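Visit report: Birkora open lab day, Skatbridge, 24th July

I went mainly for the software side, as we are choosing a planner for our own picking cell this fall. The lab is on the second floor over a print shop. Sign-in was slow and the coffee was gone by ten.

Linnea Dahlgren gave the main talk. Her group writes the grasp planner and the motion layer, both released under the name Wasgate. The planner proposes up to 80 grasps per view, drops any that would put the fingers into a bin wall, and ranks the rest. The motion layer then checks the top 7 for a path the arm can follow. If none pass, it asks for a new view. Until June it retried the same list, and she showed a log where one job had 129 retries before an operator stopped it.

Most questions were about cables. The hose and wiring on the wrist are modeled as one fat cylinder, so the planner avoids corners it could reach. A better model is planned, with no date given.

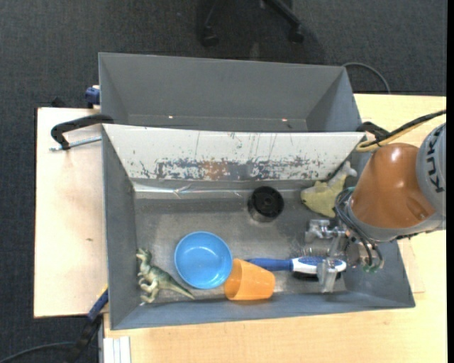
Perception was the part I had most doubts about. Shiny bin floors give holes in the depth data, and the current fix is to fill them from a stored scan of the empty bin. That works only while the bins stay clamped where they were scanned. Nechyporuk, who supply the calibration tool, had a table in the hallway and said a recheck takes two minutes.

The replay viewer was the best thing I saw. It steps through a logged pick and shows why each grasp was rejected. I have asked for a trial license and the file format notes.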